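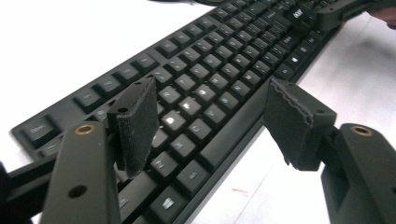
The keyboard on my desk

Keyboard types the wrong symbols after I changed some settings

Posted by Xolani Zulu in Computers and Accessories
21 April 2024
Viewed 642 times

I have a plain black full-size keyboard plugged into a desktop PC running Windows 10. Until last week it worked as it should. Now when I press Shift and 2 I get the @ sign where I used to get the double quote mark, and the @ key gives me the quote mark. The pound sign has gone as well. Shift and 3 gives me a hash.

The letters and numbers are all fine. It is only the symbols.

It started after I installed a trial of Flikerex, a program for keeping household accounts. During the setup it asked me for a region and I clicked through without reading properly. I have since uninstalled it but the keyboard has stayed the same. I have also restarted the computer several times and tried the keyboard in a different USB socket.

Two odd things. When I type my password at the sign-in screen it is refused about half the time, and my password has an @ in it. Also, it sometimes goes back to normal for a few minutes while I am writing an email and then changes again. I can't work out what I am doing to cause it.

I do the newsletter for our allotment society in Flomalstead and the next one has to be out at the start of May. It has the plot rents in it, so I need a pound sign. At the moment I am copying one from an old document and pasting it in each time. Do I need a new keyboard?

3 replies

Nest Trevor
Member, 400 posts

You don't need a new keyboard. Your computer has been switched to the US layout, where the quote mark and the @ swap places and Shift and 3 is a hash. The keyboard only reports which key was pressed and Windows decides which character that means.

Look at the bottom right of the screen near the clock. If there are two layouts installed you should see ENG with either UK or US under it. Click that and pick the one marked United Kingdom. That should put it right for now.

The reason it keeps changing is that there is a shortcut for swapping layouts. Windows key and space bar does it, and so does left Alt and Shift on many machines. It is very easy to press the second one by accident when typing quickly. Your emails are probably switching back and forth that way.

To stop it for good, take the US layout off:

Open Settings, then Time & Language, then Language.
Click on English (United Kingdom) in the list and then on Options.
Under Keyboards, if you see US listed, click it and choose Remove. Leave United Kingdom where it is.
Go back one page. If English (United States) is in the list of languages as a separate entry, click it and remove that too.

If Remove is greyed out on the American one, it means it is set as the main language. Use the arrow to move the UK one to the top first, then try again.

The sign-in screen can keep its own setting. There is a small ENG button in the bottom right corner there too, and you can change it before you type. To make it match your own account permanently, open the old Control Panel, go to Region, then the Administrative tab, then Copy settings. Tick the box for Welcome screen and system accounts and press OK. You will have to restart.

One caution about the password. If you changed it at any point since this started, you may have set it with a quote mark in it when you thought you were typing an @. If it is refused once the layout is correct, try it with the quote mark.

In the meantime you can get a pound sign by holding down Alt and typing 0163 on the number pad, with Num Lock on. Let go of Alt and it appears. That works whichever layout you are using.

brirnel_rover
New member

Had this on a laptop. I bought a new keyboard from Rinaldi in town and it did exactly the same thing so save your money. In the end my daughter fixed it but I don't know what she pressed. Might be worth turning it off at the wall overnight as well.

Xolani Zulu
Original poster

Thank you both. There was a US entry under Options and English (United States) was in the list as well. I have removed the two of them and the symbols are back where they should be. The ENG button by the clock has disappeared, which I take to be a good sign as there is only one layout left.

I had not changed the password, so that part was fine. I did the Copy settings step and have signed in twice since without trouble.

Nest, the Alt and Shift explanation makes sense. I use Shift a lot for capitals in the plot holders' names and I must have been catching Alt with my thumb.

One more thing if you are still reading - my dates in the spreadsheet are now showing with the month first. Is that the same problem or do I need to start a new post?

Nest Trevor
Member

Same cause, different setting. Go to Settings, Time & Language, then Region, and change Regional format to English (United Kingdom). Close the spreadsheet before you do it and open it again afterwards. Check any dates you typed in while it was set to American, because those may have been stored with the day and month the wrong way round and you will need to retype them.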